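Stunwood six-bottle wire rack: seven months in

I bought the Stunwood rack in May to get bottles off the floor of our pantry. We make iced tea and a few syrups at home, and the bottles kept tipping over whenever somebody reached for the flour. It was the second cheapest of the ones I looked at.
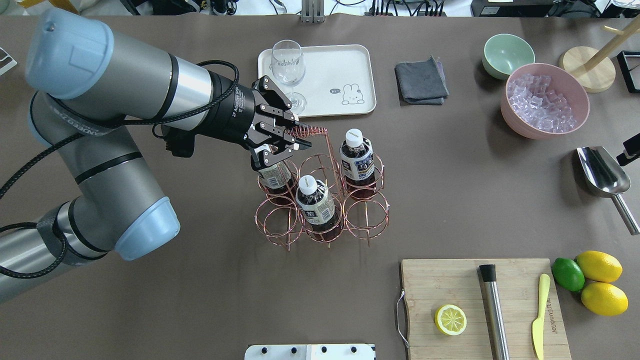
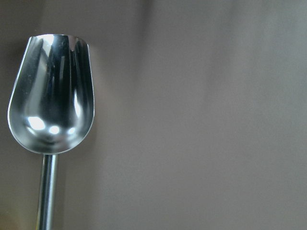

First photo: the rack with a bottle of dark tea in a back cell. Second: the steel scoop.

The cells hold 500 ml bottles well. Anything square is a poor fit, and my 300 ml syrup bottles lean a little. Lifting it full by the handle is fine for a trip to the porch. I would not carry it up stairs that way.

Cleaning is easy if you do it often. Syrup dries in the joints and then you need an old toothbrush. I wipe mine down every other week and dry it with a towel.

My neighbor Gorazd Georgiev has the Narnuvix rack, which costs more and has deeper cells. His bottles rattle less. It also takes up more of the shelf, and mine fits beside the rice bin with room to spare.

The scoop is a separate purchase and I use it for sugar. It has a good deep bowl and goes in the dishwasher.

I would buy the rack again for tea and soda bottles. For wine, get something else.

Posted by Arsen Mykhailiuk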